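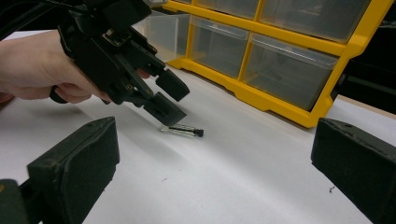 SLIDE 2 – what we're reviewing

Grernine hand-held gripper kit. Demo units, three weeks on our bench at Skimstead. Say up front: no money from Grernine, units go back after this talk.

What you get for the 3,601 dollars: two grippers, spare finger pads, cables, case, a year of their software. Freight extra. Ask who in the room has paid more for less (pause, let them groan).

SLIDE 3 – the job

Small glass vials, black caps. Lying on their side on a white table, clear glass, so about the meanest thing you can give it. Drawers in the yellow organizer behind. Task is pick up, put in drawer, next one. You hold the gripper in your hand and do the job yourself, the recordings go to train the arm later. Don't get stuck explaining this, half the room does it for a living.

SLIDE 4 – good

- Jaw feel. Light squeeze, you know when you've got the glass. Dropped a few the first day, hardly any after.
- Pads scuff but don't split. Ours look rough and still hold.
- Linkage is all small fasteners you can get at with one hex key. Swapped a pad in 3 minutes, without the manual.
- Set-up was quicker than the Mahlangu kit we had in June. Mention that one needed a firmware call before it would even turn on.

SLIDE 5 – not so good

- The cable. Comes off the top and tugs at your wrist when you reach across. Tape it to your forearm. Grernine say wireless is "on the roadmap", make of that what you will.
- Weight. Fine for an hour. After 80 picks in a row my thumb was done.
- Glare. Glossy white table plus clear glass, the traking got jumpy. Matte mat from the dollar store fixed most of it. Colour of the mat matters less than you'd think, we ended up on grey.
- Manual reads like it was translated twice.

SLIDE 6 – service plan

They'll clean and label your recordings for you. Quoted 4,000 for the small tier, on top of the kit. We tried a sample batch: labels OK, turnaround slow, one file came back under the wrong task name. Wanunley does the same work cheaper but won't take Grernine's format without a converter. CHECK before talk – has that changed?

SLIDE 7 – would we buy

Kit yes, one set, shared between benches. Service plan no, not at that price. Ask them for the cable clips, theyre not listed but they have them.

Questions. If someone asks about bigger jaws: haven't tested, don't guess.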